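Home / Out and About / Flea markets

The Kolumton flea market, and why I keep getting up in the dark for it

Posted 13/06/2022

I have been promising to write this one since January, when I went to my first winter market and came home unable to feel my feet and completely happy. A few of you asked in the comments how I shop, what I take with me, and where on earth Kolumton is. So this is the long version. Get a coffee.

How it started

I used to be a thrift store person. I still am, a bit, but the thrift stores near me have gotten picked over and pricey, and every mug is now "vintage." Then a coworker mentioned a big outdoor market in Kolumton, 37 miles from my house, held in the field behind the old feed mill. I drove out with twenty dollars and a tote bag thinking I'd stay an hour. I stayed until the sellers were folding up their tables, and I had to borrow a cardboard box to get my stuff back to the car.

What I bought that first time: a cake tin with a dented lid, four jelly glasses, a paperback about lighthouses, a wool blanket with one moth hole, and a plate. The plate is the one that got me in trouble. It has a blue rim and a little spray of wheat in the center, and on the back in tiny letters it says Flurnorine. I had never heard of it. I have now spent more time than I'd like to admit looking for the rest of the set.

The Flurnorine situation

I'm up to nine pieces! Five dinner plates, two saucers (no cups), a gravy boat, and a sugar bowl that is missing its lid. The gravy boat came from a man who was using it to hold screws. I asked how much and he said the screws weren't for sale, and it took us a minute to understand each other.

If you've never collected something, I can't really explain the feeling of spotting that blue rim three tables away under a pile of place mats. My whole head gets hot. You have to walk over slowly and look at something else first, and then I always ruin it by grabbing the plate with both hands. I have no poker face at all. I pay what they ask more often than not and I've made my peace with that.

Still looking for: cups, the sugar bowl lid, and the big oval platter if there is one. One seller swore to me there's a butter dish. If you see one, please email me before you do anything else.

Getting there and parking

The gate opens at six but people are walking around with flashlights before that, while the sellers unload. I like to be there a little after it opens. The very early crowd is mostly dealers, they move fast, and I find it stressful. By half past six the light is good enough to see chips in china and the tables are mostly set up.

Parking is in the lower field. If it has rained, do NOT go down the slope on the left, I don't care how empty it looks. Park along the fence and walk. The fee is two dollars, cash, and the person taking it never has change for a ten.

There are supposed to be 88 pitches, and on a warm morning every one is taken. The rows closest to the mill are the regulars, and they have the furniture and the good lamps and proper price tags. I go to the back rows first. That's where you get the people who cleaned out a garage and just want to go home with an empty truck, and it's where I've found nearly everything I love.

What I bring

Cash in small bills, and more ones than seems reasonable.

A canvas bag for soft things and a plastic crate for anything that can break. The crate lives in the car and I make trips back to it.

Two old bath towels for wrapping. Newspaper works but the ink comes off on your hands and then on everything else.

A tape measure, and a note on my phone with the measurements of every gap in my house. The space beside the fridge, the wall over the desk, the inside of the hall closet. I once bought a beautiful little shelf without doing this and it is now in my sister's bathroom.

A small flashlight, good for looking inside drawers and at the bottoms of pans.

Water and a sandwich. The food truck does a great egg roll, but the line gets silly by nine.

What I check before I pay

Drawers first. Pull every one all the way out and look at how the corners are put together, then smell it. I mean it about the smell! A musty drawer can be aired out, but a really smoky one is going to live with you for years.

For china I run a fingertip around the rim with my eyes shut. You'll feel a chip long before you see it, especially at that hour. For glasses, hold them up to the sky and look for cloudiness that doesn't rub off.

For lamps, I assume I'm going to have to rewire them and I price that in my head. My favorite is a green desk lamp with a Plalari sticker on the base, four dollars, cord chewed by something. A new cord and plug cost me more than the lamp did, and it took two evenings and one phone call to my dad, and I am typing this by its light right now.

For books, open to the middle and check for mold. For blankets, hold them up against the sun and you'll see all the holes at once.

Haggling, if you must

I'm not good at it, so take this with some salt. What works for me is buying more than one thing. If I have three things in my arms and I ask "what would you like for all of these?" the number is nearly always lower than the tags added up, and everyone's in a good mood. I don't haggle under five dollars. I don't say anything rude about the item to get the price down either, I've stood next to people doing that and it makes my skin crawl. The lady's grandmother owned that clock!

Going back late in the morning is worth a try for anything big. Sellers do not want to lift a dresser back into a van. My hall table was marked 93 dollars at seven and I got it for fifty at noon, though I walked past it maybe ten times in between feeling sick that someone else would take it.

The small stuff

Okay, I want to talk about the dollar trays, because they're my favorite part and serious collectors walk right by them. Nearly every back-row table has one, a shallow box or a lid or a baking pan full of odds and ends: buttons, key rings, brooches with bent pins, single earrings, beads, tape measures, foreign coins. You have to stir. I put my bag down and get my face right in there.

Beads are what I go home with most. Old bracelets on tired elastic cost next to nothing and you can restring them in ten minutes with a spool of stretch cord and a dab of glue on the knot. Do two knots. Let the glue dry overnight before you wear it, or you'll be picking beads out of a grocery store floor like I was. I love faceted ones most, orange especially, and after that anything black and chunky that can go with a plain T-shirt. Wash them in warm water with a drop of dish soap first, unless they're wood or you can't tell what they are, in which case wipe with a damp cloth and leave it at that.

Hair things I buy new, for the obvious reason, but they all end up in the same pile with the bracelets anyway. I've tried jars, I've tried a hanging organizer with pockets, I've tried a muffin tin. A flat tray with a rim beats all of them. When everything is in one layer I wear what I own, and when it's in a jar I wear whatever is on top for a month.
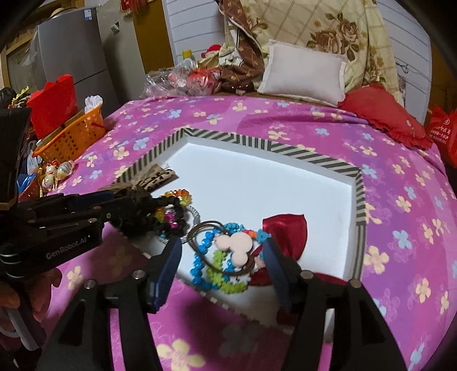

Breakfast after

Part of the ritual now is stopping at Fiore on the way home. It's a tiny bakery just past the Kolumton bridge with four tables and a bell on the door, and they do a cardamom bun that I think about during meetings. Get two. The coffee is fine. What I like is that half the people in there have come from the market too, so there are rolled rugs leaning by the counter and somebody always has a chair with them, and you end up comparing finds with total strangers. A woman there showed me a whole box of cookie cutters shaped like farm animals and I am still jealous of the goose.

Things I got wrong

I bought a typewriter that weighs as much as a dog and doesn't advance. It's in the garage.

I passed on a quilt. Green and cream, hand stitched, thirty dollars, and I told myself I'd do one more lap first. Gone, of course. I looked for it on people's shoulders all the way to the parking field.

I washed an old wool blanket on warm. We don't need to go into it. It makes a nice seat cushion.

I bought a box of slides, nearly 2000 of them according to the label, because the seller wanted five dollars for the lot and I felt sorry for it. I don't own a projector. I've been holding them up to the window one at a time and so far it's mostly lakes, plus one really excellent picnic. I'm only partway through the first tray, so if anyone local has a projector to lend, I will bake for you.

What's next

The summer dates are usually the busiest and I'm hoping to make it to most of them. My list is the Flurnorine cups (always), a step stool that fits under the sink, a bread knife with a wooden handle, and some kind of outdoor chair I won't be sad about leaving in the rain. I'd also like to try the evening market over by the river, which I've heard is smaller and has live music, but I haven't found anybody who's been.

If you have a market near you that you love, put it in the comments with the town and what time it opens. I'll drive pretty far for a good back row.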